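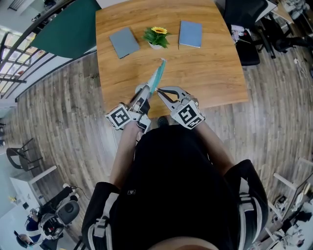 Search this site Search Go

Building a Pair of Pikura Hand-Held Grippers

by Océane Boychuk
Last updated: November

I've built two pairs of these now at the Hiltard shared workshop and I love them more than any robot arm I've put together! A Pikura is the hand end of a robot with a handle where the arm would go. You pick one up in each hand, do an ordinary chore with it, and the camera on top records what the fingers saw. Later a real arm (ours is a Dendach, still in pieces under my bench) can learn from the recordings.

You can print and assemble a pair over a few evenings. If you've built a 3D printer from a kit, you'll be fine. If you haven't, get somebody to sit with you for the trigger linkage, and the rest will go smoothly.

What you need

- Printed parts for a left and a right gripper, in gray
- Two printed marker cubes, in white
- Finger pads, four of them (mesh faced, with rubber rims)
- Two small wide-angle cameras and their cables
- 3 mm screws and heat-set inserts
- 400 grit sandpaper
- Black cloth tape
- Calipers, a soldering iron with an insert tip, and a kitchen scale

Step 1: Clean up the prints

Pull the supports and run the 400 grit paper along both slide rails until a jaw block moves under its own weight when you tip the body. Go slowly on the inside corners. My first left rail got sanded too far and the jaws wobbled sideways forever after — I ended up printing that one again.

Leave the outside of the housing alone. Layer lines give you a bit of grip.

Step 2: Set the inserts

Put the body on something flat and press the brass inserts in with the iron until they sit level with the plastic. Let each one cool before you touch its neighbor. Check with a screw that they went in straight, especially the pair behind the trigger, which you can't reach once the linkage is on.

Step 3: Fit the trigger linkage

Link arms go on loose, then the trigger, then the spring. Squeeze a few times. When both jaws close together and meet in the center, tighten everything a quarter turn at a time, squeezing as you go. If one jaw gets there first, swap the two link arms before you start filing anything. The printed ones are never perfectly identical, and the swap has fixed it for me more than once.

Step 4: Cameras and cables

Seat the camera behind the fingers, looking down their length, so the place where the pads meet lands low in its view and the room takes up the rest. Run the cable back along the handle and leave a small loop near your wrist. Tape it down with the cloth tape. Zip ties work too, but they dig into your palm after an hour and I gave up on them.

Put the finished gripper on the scale. My lighter one is 193 grams without its cable, and I was thrilled with that. Try to get the left and right close to each other, or one arm gets tired well before the other does.

Step 5: Marker cubes

Print the square black-and-white markers on matte paper and glue them flat to the white cubes. Any bubble or curled corner will throw the tracking off, so use a glue stick and press them under a heavy book for the evening. Each gripper gets its own marker number. Write it down on the inside of the housing.

Screw the cubes on last. They stick up, and they're the first thing to hit the table when you put a gripper down carelessly.

Step 6: Look through the camera

Plug in, open the viewer and close the jaws. You want the pads meeting in a V at the bottom center with only a thin seam between them. Then hold the other gripper out in front and turn your wrist until its marker shows. 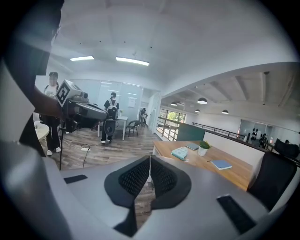
Step 7: Practice on something soft

Cloth is a great first task, because it forgives a sloppy grab and shows up a weak one right away. Pinch a corner, drag it a little, let go, do it again with the other hand. I did 14 takes my first night and threw out most of them, and I still went home grinning!

Things to watch for:

- Keep your elbows loose. Stiff arms make jerky recordings.
- Start and end every take with the jaws open.
- If the picture drops out when you squeeze, the cable is too tight at the handle. Go back to Step 4 and give it more slack.
- Tracking that jumps around is usually a dirty marker. Wipe it with a dry cloth.

Part files are in the Espinoza folder on the workshop drive, and the left-hand trigger there is the newer version with the thicker spring post.

Contact | © Océane Boychuk | Back to top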